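## Week 4: Comparing two-finger grippers on awkward packages

Welcome back! Today is my favourite session of the course, because the grippers start to show real personality. You'll try the Kadlow finger set first, then swap to the Drolance set and repeat the same picks. Keep arm speed and camera position the same for both, or your results won't compare.

Each pair does 10 picks per finger set. Log the closing force, the approach angle and whether the item slipped within 20 seconds of lifting. Soft film wrappers deserve extra patience: the plastic can slide over whatever is inside, so a grip that looks great at the start may creep.

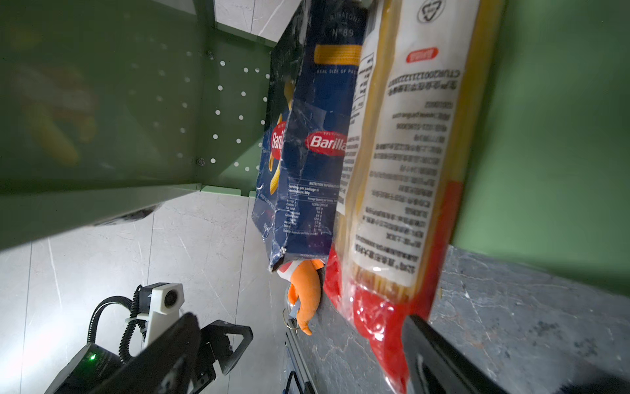 Why use a camera at the wrist as well as one overhead?

The wrist camera travels with the fingers, so you keep a close view of the contact area during the last few centimetres, when the arm often blocks the overhead camera.

### Choosing an approach angle

Start with the fingers square to the long side of the item, then try 13 degrees off. The Kárason controller lets you save both as presets (hooray!), so please name them clearly and don't overwrite another pair's file.
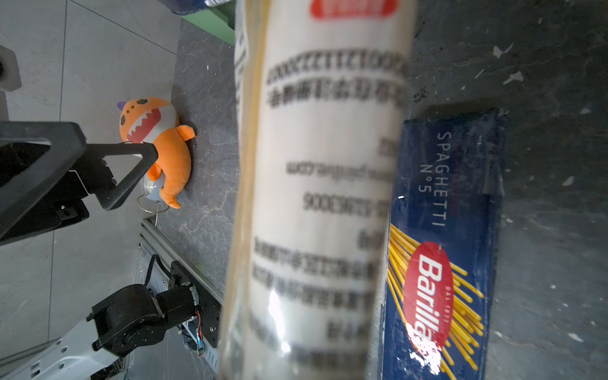 Finger shape matters as much as force. A solid finger pushes back evenly, while an open triangular frame can be designed to flex and wrap a little around what it touches. Look at the black finger pressed against the orange dinosaur and think about how you'd approach a plush body compared with the flat side of the spaghetti box. Sketch both before you touch the controls.

### Before you leave

- Save your log to the Soltthorpe folder under run group 1049
- Park the arm and release the fingers
- Write two or three sentences on which finger set you'd pick for film wrappers, and why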